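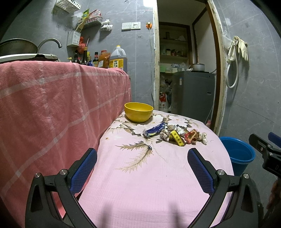

Clearing wrappers from a kitchen table with a pair of hand-held grippers.

Review: the Jadden two-finger gripper set
Reviewed by Angelica Villanueva for the Policarpio Centre for Domestic Technology, 4 January 2018

The question put to this department most often is whether a machine can yet do the ordinary work of a home. Jadden supplies its grippers in two forms: as hands for a fixed arm, and as hand-held tools with which a person may carry out the same chore. The Centre has assessed both on the clearing of a table after a meal.

Held by a person, the set performs well. The blue textured pads take hold of thin wrappers and crumpled tissue, and the fingers open wide enough for most packets. The grip is tiring after long use, and the user's wrist does a good deal of work that the tool itself does not. Small crumbs remained beyond it throughout.

Mounted on the arm, the same fingers were much less capable. Of 295 attempts to lift a single piece of litter, 34 ended with the piece dropped or pushed off the table. A further difficulty was the patterned cloth. The arm twice closed on a printed flower and drew the cloth towards itself, and on both occasions the run had to be stopped. On a plain surface this fault did not occur.

Eduardo Magbanua, who supervised the arm trials, also tested the older Donon model on the same task. It is slower and its pads are harder, but it releases light plastic more cleanly. With the Jadden set, film wrappers tended to cling to the pads - a matter the maker should look into before the next version.

The instructions are clear on assembly and poor on cleaning. No advice is given on removing grease from the pads, a serious omission in a product intended for kitchens. Spare pads are sold only in packs of 2.

The Centre recommends the hand-held set for teaching and for trial work. The arm version cannot yet be recommended for unattended use in the home. A second assessment, covering the Fevasholm stand and the washing of bowls, will follow later in the year.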